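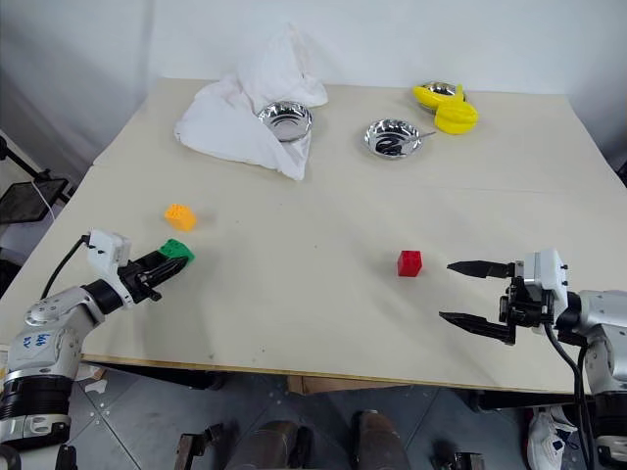

About Gradville Kitchen School

Gradville Kitchen School teaches everyday cooking to adults. We are based in Pradeck, above the old seed merchant's, and we have been running classes for 11 years. Most of our students have never taken a cookery course before and many have come to us because they are fed up with eating the same four dinners.

What we teach

The main course is called Plain Cooking. It runs for 3 terms and covers soups, bread, eggs, fish, roasts, pastry and puddings. You can join at the start of any term. We also run single evenings on things people ask for, such as gravy, packed lunches and cooking for one.

Classes are small and each student cooks a full dish every session. Recipes are printed on one side of paper and you take them home. We use ordinary pans and bowls, the sort you can buy on any high street, and we don't sell equipment.

Where we are

The school has two teaching rooms and a dining room. There is a lift from the Song Street entrance. Parking is free after six in the yard behind the building - the gate sticks, so give it a good push. The Brornano bus stops outside.

Our first class was held in a borrowed church hall. We moved to the present building when the hall was sold, and took on the second room two years later. Last year 470 people came to at least one class, and 94 of them finished the whole of Plain Cooking.

Fees and help with costs

Fees are set once a year, in July, and include all ingredients. Anyone living in Pradeck can apply to our bursary fund, which paid out £3,294 last year. The form is short and we reply to every application in writing.

Food allergies

Please tell us about allergies when you book. We can change most recipes, but flour and nuts are used in both rooms and we can't promise that any dish will be free of them.

Contact

The office is open in term time from ten until four. You can ring, write or call in.

Page last updated 11/18/25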